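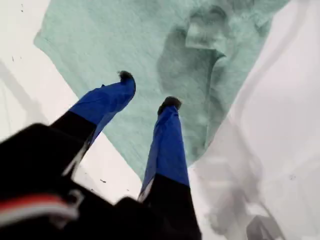 Figure 3. Light green knit garment on a pale surface, with a fold in the cloth at upper right.

4.2 Folds and edges in laid-out garments

Most garments in the Wovirora set were laid out by hand before folding began, and few of them lay flat. We sorted the 2764 garment records by the state of the cloth at the start of folding, using three classes: flat, single ridge, and bunched. A ridge is any raised fold that stands clear of the cloth on both sides. Wrinkles too shallow to cast a shadow were ignored.

Figure 3 shows why edges and folds were coded separately. The hem at the left of the garment runs straight, while farther in the cloth bunches into a curved, shadowed ridge. A coder who looked only at the hem would call this garment flat. Two of us (Paredes and Zúñiga) coded every record without seeing the other's labels, and Cáceres settled the cases where we disagreed. Most of these were pale knits, where a soft fold gives little contrast.

Garment type was recorded only when the neckline or a sleeve could be seen. Where neither was visible, the record was marked "knit, type open" – 456 records in all – and left out of the comparison by type in Section 4.3. They were kept in the counts of folds, which do not depend on knowing what the garment is.

Color was noted in everyday words such as "light green" or "navy". We did not try to match shades between sessions. The Tapia coding sheet has a separate field for heathered cloth, but coders used it unevenly and we do not report it. Edge labels were more reliable. A hem was coded as straight if no part of it turned under or doubled back, whatever the cloth was doing elsewhere.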